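25 May 2021

Back on the grippers today after a week of staring at spreadsheets, and my forearms already know it. Debashish Matubbar had put up the list before I'd got my coat off: Iker set in the morning, Karnmont set after lunch, and a target of 100 good examples between us by the time we went home. We did not get there. I'm not very sorry!

The Iker set is the one with small round things, the sort that look dead simple until you try to pick them up the same way twice without it looking like you're trying. Rosalie says I'm too tidy. She reckons I line everything up first, then close, then lift, like someone laying a table for the vicar, and the model will learn to dither just as I do. So I spent most of the morning trying to be a bit sloppier on purpose (harder than it sounds) and coming at things from odd angles.

Tape was the favourite. It sits nicely in the pads if you get it end-on, and I did a long run of those before moving on to the cloth, which I still hate.
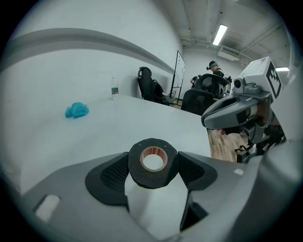
Why do we keep the fumbled tries as well as the clean ones?
The learner needs to see how a person gets out of trouble, so a slip followed by a decent recovery goes in, and only the ones where we gave up halfway are thrown out.

I had that out with Debashish over lunch, as it happens, because I'd been binning mine since Friday. He was nice about it. Rosalie Haslinger less so, but she'd had the job of matching up my notes with hers and I'd left 4 of them blank, so fair enough. She gave me half her flapjack afterwards.

Afternoon was slower. Dranis, the program that sorts the recordings, kept sulking over the file names, and we lost a good bit of time renaming things by hand. The whole lot is meant to come to up to 2000 by September and I can't see it at this rate, but then I said that about the Liyanage set and we finished that one early.

Stopped at 12 for Karnmont. Wrists sore. Must buy a proper cushion for the bus, and ring Mum about Sunday. Cloth again tomorrow - I'm going to try pinching it from the middle.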